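Planning in Simulation: What the Numbers Hide
Speaker notes, Maritza Quispe, Tuesday session
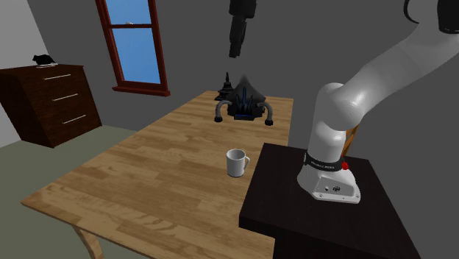
Slide 1. Simulated tabletop setup: arm, gripper, mug, rack.

Leave this up while people sit down. Say the task out loud: mug to rack. Everyone in the room has seen a version of this demo, so don't sell it.

Ask who believes a success rate from a render. Wait for hands.

Our planner came through 3000 simulated episodes looking great. Then say what the simulator gave it for free: exact mug pose, exact joint state, no delay on either. Peninah Mutiso reran the set with noise on the pose estimate and we dropped to 70 percent. Same planner, same seeds. Pause here.

Next slide, the Fikton logs. Three failure types:
- planner times out, retries, and the retry gets scored as a fresh episode
- grasp slips at the handle, contact model lets it pass
- collision check skips the thin parts of the rack

First one is a bug in our scoring script. Own it. It was in the December numbers too.

Hakora comparison: keep it short. They tune friction per object, we don't, and I don't trust either table much.

If someone asks whether better rendering fixes this: I doubt it. The mug already looks fine. Contact and timing are where I'd spend the money.

Last slide is the repo link and the open issues. Take questions, stop by 3.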